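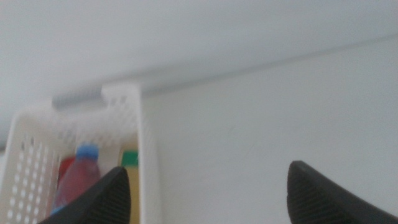 Home | Ask | Topics | Garden & Kitchen | Sign in

How do I stop home-made elderflower cordial going mouldy?

Asked by Mwende Ogola in Preserving

Hello all, I do hope somebody can help as I'm getting rather disheartened! My aunt in Flarkesdale gave me her cordial recipe, which is lovely, and I've made it two summers running. Both times it tasted wonderful for a fortnight and then grew a fuzzy grey island on top. I use 500 g of sugar to a litre of water, two lemons, and as many flower heads as I can reach from the lane without falling in the ditch. It goes into old lemonade bottles that have been through the dishwasher, and then into the larder, which is cool but not fridge cool. Her recipe says nothing at all about citric acid. Is that where I'm going wrong?

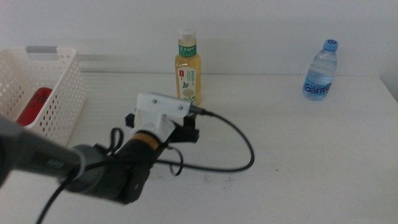

Peninah Athumani replied:
Your sugar is on the low side for a larder, my love. I go up to a full kilo per litre and stir in 50 g of citric acid, and mine lives in the fridge even so. Do scald your bottles as well, glass ones, and fill them while everything is still hot. A dishwasher gets them clean but it won't see off every last spore. Strain through muslin twice, too, as little bits of petal floating at the top are just what mould likes to settle on.

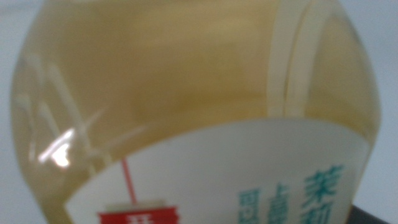
Second answer (4 people found this helpful)

Pankaj Malhotra replied:
I gave up on the larder altogether and freeze mine. Let it cool first, pour it into small plastic bottles and leave a good gap at the top for it to expand, then take one out the evening before you want it. I made a batch last June and we were still drinking it in March, and it tasted just as fresh. If you have one with fuzz on already please don't skim it and carry on, tip the lot away. It's a wrench, I know.
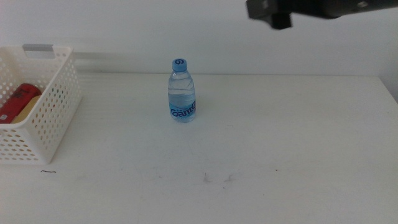

Still water, small bottle.

Nadège Lebrun replied:
just freeze it, ice cube trays work

Related questions
Can I use dried elderflowers instead?
Rhubarb cordial has gone cloudy
Where to buy citric acid in small amounts
Getting labels off old jars

Contact us | House rules | Back to top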